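Speaker notes: Written rules for a small tabletop arm cell
Asby session, 30 minutes plus questions

Opening

Start with the rule sheet, before any results. Ask who in the room has written rules for their bench, and who could find them in under a minute. Wait for hands.

Say what the talk covers: setup, reset, stopping, and logging. We wrote these rules for the Jolteck bench and they now apply at the Leckie site too. They are house rules. They sit underneath the machine safety standards and your own risk assessment, and they don't replace either one.

Setup rules

Read these out slowly. People like to copy them down.

Every fixed object is fixed before power goes on. Counter, sink unit and arm base get checked by hand.

Cables are routed and checked through the full reach of the arm, including the corners you think it will never visit.

The object list is printed and taped up. If something isn't on the list, it doesn't go on the bench. Toy food counts. A plastic strawberry that rolls under a joint can stop a session as well as a wrench can.

Speed limit for the tool is 90 millimeters per second whenever a person is within reach. That's our number. Yours comes out of your own assessment.

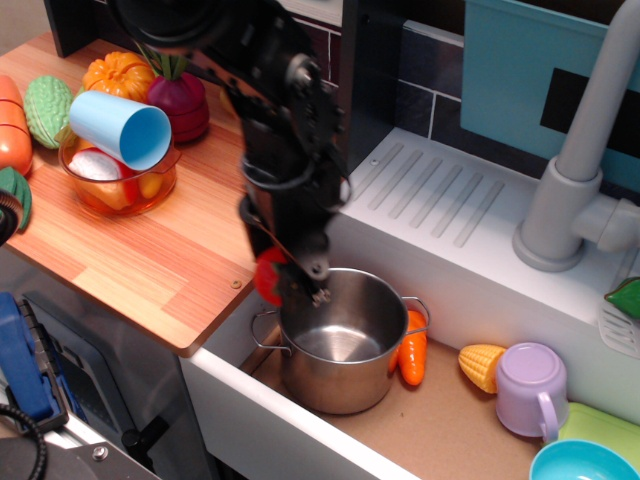 Do small arms need a stop button if they can't hurt anyone?
Every arm on our benches has one, whatever its size. Small arms still pinch fingers, and they break things. The button is mounted where the operator can hit it without leaning over the work.

Stopping rules

Anyone can stop the arm. No reason has to be given at the time. The reason goes in the log afterward, in one line.

After a stop, the person who pressed the button is the one who clears it. We had this wrong in our first version. Two people would each assume the other had looked at the bench.

Never reach in to straighten an object while the arm is holding position. A still arm is a powered arm. Repeat this one. It was the most common breach in our first review, 303 logged sessions, and nearly always it was somebody nudging a vegetable.

Pause here for questions if the room looks restless.

Reset rules

A reset means the objects go back to a written starting layout. "Close enough" caused us a lot of trouble at Wukimville, where two shifts had different ideas of where the pot belonged.

Items that aren't part of the task still have a place in the layout. Write them down too: the bowl, the cup, the vegetables at the back. If the background changes between runs, note it.

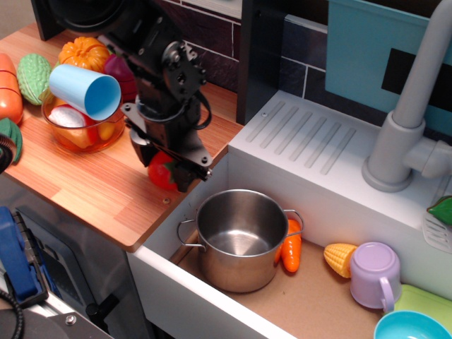 The reset is done by one person and checked by a second against the sheet. Both put their initials on it. On single-operator shifts, take a break between doing and checking, even a short one.

Damaged objects come off the bench and get a tag. Replace like with like, and log the swap.

Logging rules

One line per run. Operator, layout number, result, stops. A failed run is logged the same way as a good one, with the same care. Of 510 runs in the second review, 419 had a complete line. Leave that number up for a moment and let people do the subtraction.

Mention that most of the missing lines were failed runs, and that we've since moved the log sheet next to the stop button.

Text for the last slide, as sent out with the current rule sheet:

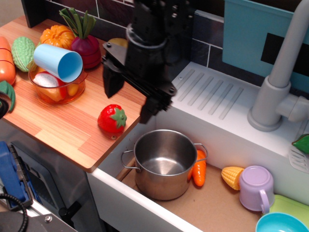
WUKIMVILLE, Mar 5, 2018

The bench rules now apply at all sites. Old copies should be taken down. Changes are proposed in writing and tried on one bench before they go to the others. Operators who haven't signed the new sheet may watch a session but may not run one.

Leave this up during questions. Paper copies of the sheet are on the table by the door.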